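Automation notes: where laundry handling stands

Readers of the December issue asked for an update on whether machines can take over chores in the home or on the shop floor. The short answer for laundry is that washing and drying have been solved for decades and everything between the dryer and the shelf remains mostly manual. This item covers the second part.

Rigid parts are easy to describe to a controller. A casting has a fixed shape, and once its position and orientation are known, six numbers are enough to plan a grasp. Cloth has no such description. A towel dropped in a bin can take any of a practically unlimited number of shapes, most of its surface is hidden from the camera, and it changes shape as soon as it is touched. Corners, which a person finds by feel, are often buried.

Most current systems break the task into stages: pick one item from the pile, find an edge or corner, spread the item, fold, stack. Failure rates compound. A system that succeeds 95 per cent of the time at each of five stages finishes about 77 per cent of items without help, and the remainder need a person standing nearby. That person could also be folding.

Marcelle Deschamps ran a bench comparison last winter at the Tokdale test kitchen and laundry, using a two-armed station built on Brivent arms with parallel grippers. The load was 254 items, a mix of hand towels, pillowcases and T-shirts. The station folded 19 items an hour at its best setting. An experienced attendant working beside it folded some 428 in the same period, though she was doing flat goods only for part of that time and the two figures should not be read as a strict ratio.

Her breakdown of the station's errors is more useful than the headline rate. The largest group was double picks, where the gripper closed on two layers and brought up a second item or folded the first onto itself. Next came lost edges: the fingers took hold of a crease in the middle of the cloth that had been classed as a hem. Slips during transfer from one arm to the other were third. Actual motion planning faults were rare.

The double pick problem is largely one of sensing. Overhead cameras see the pile well, but the arm blocks the view at the moment of contact. Wrist cameras stay with the fingers, and at grasping distance much of what they return is out of focus and filled with fabric of a single colour. Whether one layer or two has been pinched is hard to judge from that. Tactile pads help. Śliwiński, which makes feed equipment for industrial ironers, gets around the question by having an operator clip the corners by hand and automating only what follows.

That arrangement is probably the right model for the next few years in commercial plants. Sheets and tablecloths arrive in large, uniform batches, the floor space is available, and a partial solution pays for itself. Small mixed loads are a different matter. A household basket may hold a fitted sheet, odd socks, a child's sweater turned inside out and a bathing suit, and no two loads are alike.

The Flollell home unit, shown as a prototype, limits itself to shirts and towels and asks the owner to present each item at a slot. Timed generously, presenting the item takes nearly as long as folding it.

Deschamps plans to repeat the comparison with tactile pads fitted and the same mix of goods, keeping the grippers and lighting unchanged. Results will be reported by error type as before, with pick, spread and fold times listed separately for each class of item. 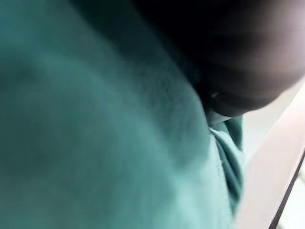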